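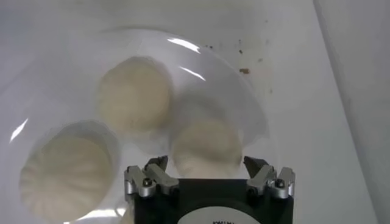 Bag pick, bench cell 2. Fingers open at the right-hand bun, wrist cam view.

Cell inspection checklist - bagged food picking
Site: Lalamness, cell 2
Checked by: Shobha Warrier
Countersign: Esmaeil Farahani
Month: July
Cycle counter at start: 3494

1. E-stop, both buttons
OK. Rear one is stiff, still resets.

2. Guard door switch
OK. Arm stops on open. Tried it twice.

3. Work surface clean
FAIL. Brown stains and specks past the bag, a reddish-brown smudge is the worst of it. Wipe down before next run, food-safe cleaner only. Meriem to check the log for last wipe, I couldnt find an entry.

4. Side panel and corner
OK. Get a cloth right into the corner when doing item 3.

5. Gripper linkages, left and right
OK. No play by hand with air and power off. Screws checked with the small driver, none moved. Paint marks not done - ask Asanka for the pen.

6. Fingertips
Pass with comment. Pads seated OK. Left one has a shiny patch on the inside face, swap at next service. Spares are in the Bendetti drawer, 6 left after I took two for cell 1.

7. Finger opening
OK. Opens full width, closes even. Feeler gauge missing from the kit again so this is by eye.

8. Wrist camera
Pass with comment. Lens wiped. Glare off the plastic is still a problem, bright streaks on the bag film. Vision finds the bag edge late on some picks. Do NOT turn the exposure down to fix it, the buns are pale on a white surface and we lose them. Ngaio wants to try the lamp diffuser first.

9. Grip force setting
OK. Set at 20 percent on the pendant, matches the sheet. Higher than that flattens the dough. Leave it.

10. Cable and hose at wrist
FAIL. Tie wrap loose at the second clip, cable can rub on the housing at full rotation. Retied, but needs a proper clamp. Part on order thru Grodident.

11. Test bag
Three steamed buns, clear bag. Throw out at end of shift, not back in the fridge pls.

12. Signs and floor tape
OK. Tape lifting by the door, pressed back down.

Open items
Item 3 - wipe and log, before restart. Meriem
Item 6 - left pad, next service. Asanka
Item 8 - diffuser. Ngaio
Item 10 - clamp, when it comes in. Me

Restart allowed after item 3 is signed. Slow speed only untill the clamp is on.

Comment, E. Farahani: agreed on slow speed. Put the feeler gauge on the order too.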